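How to Compare Two Grippers on One Arm With Things From a Desk Drawer

Data sheets for small grippers list stroke, force and weight. Those numbers help you throw out the ones that clearly won't fit. They won't tell you which of the remaining two will pick a glue stick off a plate. For that you have to mount each one and run the same picks with both.

This page covers a bench comparison you can do in a day with one arm and one wrist camera. We wrote it after comparing a Huveo gripper and a Woltell gripper for a kitting cell in Salinas, and the steps are the ones we used. The settings will be different on your arm.

What you need

An arm that already works, with its emergency stop in reach.
The grippers, with flanges and cables.
A wrist camera, if you plan to use one in the real job.
A flat table that doesn't rock.
A shallow plate or dish.
Small objects of different shapes and stiffness.
Masking tape, a ruler, and a way to write down results.

Pick the objects first

Choose objects before you look hard at the grippers. If you choose them afterward you will pick things that suit the one you like. Good test objects are cheap, easy to replace, and hard in different ways.

Our set was a small screw-cap bottle with a drink in it, a glue stick, a soft eraser, a marker pen and a puzzle cube. The bottle is tall and has weight that moves. The glue stick and the marker are both round and both want to roll, but the marker is thinner and tapers. The eraser gives when you squeeze it. The cube has flat faces, and if the fingers push on one layer more than another, it turns.

Keep the bottle at the same fill level all day, and don't let anyone drink from it.

The plate is there because of its rim. A gripper that does fine on a bare table can run into the rim when it goes for something low, and parts in real jobs sit in trays and dishes more often than on open tabletops.

Decide what counts as a pick

Write this down before you start. We used three results:

Good: the object came up, stayed still in the fingers for 5 seconds, and was set down where it was supposed to go.
Poor: it came up but shifted, turned, or was set down crooked.
Fail: it was missed, dropped, or pushed out of place before the fingers closed.

Don't add a fourth result halfway through. Evaristo wanted one for "good but scary" and we put those in the notes column.

Mount the gripper and set the tool point

1. Park the arm and cut power to the tool connector.
2. Bolt on the flange and gripper. Tighten the screws in a cross pattern.
3. Run the cable down one side of the last link, leaving enough slack for full wrist rotation in both directions.
4. Power up and turn the wrist slowly by hand control to both ends of its travel. Watch the cable the whole way.
5. Enter the tool weight and center of gravity. Include the camera and bracket.
6. Set the tool center point between the fingertips, then check it by turning the tool around a fixed mark on the table. If the tips wander off the mark, do it over.

Step 5 gets skipped a lot. If the arm thinks the tool is lighter than it is, it sags at low speed and your second gripper gets blamed for it.

Set the camera

Bolt the camera so that it can see the fingertips when they are closed and when they are open. On a short gripper this may mean tilting it. Run your hand-eye calibration again each time you change tools, even if you didn't loosen the camera bracket. We tried reusing the calibration from the Huveo on the Woltell and lost most of an hour finding out why every approach was low.

Fix the exposure and white balance by hand. A pale tabletop throws back a lot of light, and auto exposure changes as the arm's shadow moves over it.

Lay out the table

Mark the plate position with small pieces of tape underneath, then mark where each loose object goes. Leave enough space between objects to fit the open fingers plus a little on each side. If you set them closer than that, you are testing clutter, and that should be a separate run.

Start with the bottle upright and the glue stick lying flat, both on the plate. Put the eraser off to the side of the plate, on the table, at an angle. Don't square everything up to the arm. Parts at an angle make the wrist rotate, and that is when cables snag and cameras lose sight of the tips.

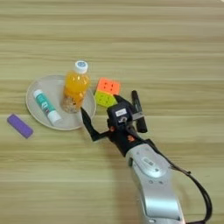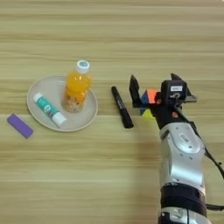
The bottle stands on the plate with the glue stick lying beside it. In the second picture the gripper is holding the cube.

By Yatziri Manríquez
Bench notes by Evaristo Maldonado
Posted in August under Grippers and Tooling

Run the picks

We used seven picks:

Cube, fingers flat on opposite faces.
Cube, turned 45 degrees to the arm.
Bottle, from above, by the cap.
Bottle, from the side, by the body.
Glue stick, off the plate.
Marker, off the table.
Eraser, off the table.

Do the cube first. It's the easiest thing in the set, and if a gripper has trouble with it the setup is probably wrong. Check the tool point again before you go on.

Each pick was run 9 times per gripper. Seven picks, two grippers, 126 attempts. Fewer would have been faster, but with three or four tries one unlucky roll of the marker changes the result.

For each attempt:

1. Put the object back on its tape mark by hand, with the arm stopped.
2. Start the program from the same home position.
3. Let it run without touching anything.
4. Write the result before you reset.

Use the same approach height and approach speed for both grippers. Closing force is the one setting we allowed ourselves to tune, and we tuned it once per object on practice picks, then locked it. The Sevitz controller stores force as a percent of maximum, so the same number on two grippers isn't the same squeeze. If yours does that too, put a small force gauge between the fingers and match them that way.

Change grippers at lunch. If you have time, go back to the first one at the end and repeat the cube and the marker. When the repeat doesn't agree with the morning, something on the bench has moved.

Notes on each object

Cube. Watch for the layers turning. This happens when the fingertips are narrow and land high on the face. Lower the grasp height by a few millimeters and try again before you raise the force. Picking it at 45 degrees will either fail completely or make the cube rotate itself square as the fingers close. We scored the second one Poor, although for some jobs you would be happy with it.

Bottle. By the cap is a good test of centering. If the tool point is off to one side, the first finger to touch will tip the bottle. By the body you need to watch the ridges, because pads can land on one and slip to the next. Lift slowly for the first 6 centimeters and look at whether the bottle swings.

Glue stick. The plate rim is in the way from some directions and clear from others. Choose one direction and keep it. Long fingers help, but they also flex, and the tips may open slightly under load. The Woltell did this more than the Huveo with the fingers we had.

Marker. A low grasp is needed, with the tips nearly on the table. Set a table limit in the controller first. If the pads are hard and smooth the marker will squirt out sideways. A thin sheet of silicone on the pads made the biggest difference of anything we changed all day, and we had to redo the marker run on both grippers to be fair.

Eraser. Use low force. Watch what happens on release, since soft things can stick to rubber pads and come back up with the hand. Open, wait half a second, then retract.

Reading the results

Add up Good, Poor and Fail for each pick, and keep the picks separate. A single overall score hides what you want to know. In our case the two grippers came out close in total, but the Huveo was better on everything low and thin and the Woltell was better on the bottle. The Salinas cell handles tubes and pens, so that settled it.

Then go through the notes column. Ours included a cable that rubbed at one end of wrist travel, a camera that couldn't see the left fingertip when the fingers were fully open, and a flange screw that had backed out by the end of the afternoon. None of those show up as a Fail, and all of them would have cost us time later.

Common problems

The arm stops with a force error as it reaches the table. Check the tool weight, then the tool point height.

Picks get worse through the day. Clean the pads with alcohol and look for shine. Also check that the plate is still on its tape.

The camera finds the bottle in the wrong spot. Clear plastic and liquid are hard for many depth cameras. Aim at the cap, which is solid and white on most bottles of this kind, and offset down from there.

The object is picked well but set down crooked. Look at the release. One finger may be opening before the other, or the height is a little too great and the object is dropping the last bit.

The fingers hit the rim. Rotate the approach before you raise it. Raising it usually means you grasp too little of the object.

Save the program, the force settings and the result sheet in one folder with the gripper's serial number in the name. When a third gripper shows up to be tested you can run it against the same sheet, as long as the tape is still on the table.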